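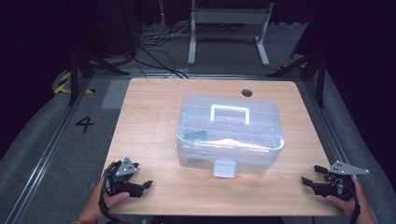

4.2 Two-Handed Collection with the Bomora Kit

Figure 3. A hand-held gripper in each hand, on either side of a lidded storage box with a front latch. Each gripper carries a perforated plate.

The Bomora kit is a pair of hand-held grippers sold by Gruvesetti for recording manipulation data without a robot arm in the loop. We expected a decent stopgap while our own arms were being serviced. What we got was the part of this study we enjoyed most, and we want to spend some space on why.

Lidded containers were our hardest object class. With a clear box like the one in Figure 3, the operator has to deal with a clip at the front and a folding handle on the lid, and the walls throw reflections that bother any vision model. Under teleoperation our operators tended to freeze at the latch. With the grippers in their hands they simply got on with it — one side steadying the base, the other working the clip — and they changed strategy mid-task whenever the first try felt wrong. You can feel the plastic flex through the handle, and that matters enormously for a part this small!

We collected 380 demonstrations in November, of which 26 were dropped for tracking loss or a missed start signal. The remaining episodes were passed through the Junanar converter with default settings. We trained one policy per object class using 200 episodes each, holding the others back for validation, and used the Hao baseline from Section 3 without changes.

Two weaknesses deserve mention. The cables need attention when the hands cross, and we ended up asking operators to avoid crossing entirely, so the data has a clear left-right bias (see Section 5.1). Short jaws also limit how far a finger can get under a flat handle. Several operators rolled the wrist outward to make up for it, a motion our arms could copy only at low speed.

Even so, we would pick this kit again for any two-handed task with a lid. Setup took 2 people one morning, and new operators were recording usable episodes the same day. The calibration files used here are the release dated 2022-01-06.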